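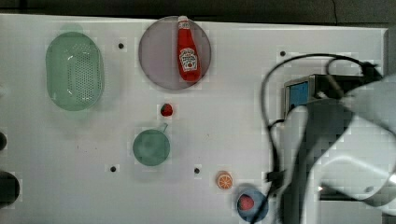

Reviews > Politics & Media

I have used the Clalten Gazette Search since January, mostly for reading ministry circulars and the minutes of parliament commissions. It is a paid archive with 3268 documents on the day I subscribed, and it costs 23 euros a month for one reader.

The search is the best part. I typed the name of a district governor, Sibiya province, and in a few seconds I had every appointment decree where he was mentioned, with the page number. Before, I did this work by hand in the library and it took me one full afternoon. Scanned pages open fast, also on my old laptop, and you can copy the text if the scan is clean. With older stamps and handwriting it makes many mistakes, so please always check against the page itself.

I am less satisfied with the alerts. You may follow only five words, and the message comes at 6 in the morning with all results mixed. I follow "foreign missions" and on one day I received 200 results, most of them about the rent of consulate buildings. Narkent, which I had before, sorts these by ministry. Its collection is much smaller, however, and it stops before the last election.

Support answered me in two days, politely, but the missing annexes of the budget commission are still missing. For a journalist or a student of public administration I recommend it. If you need only one decree, the free reading room of Hevum is enough.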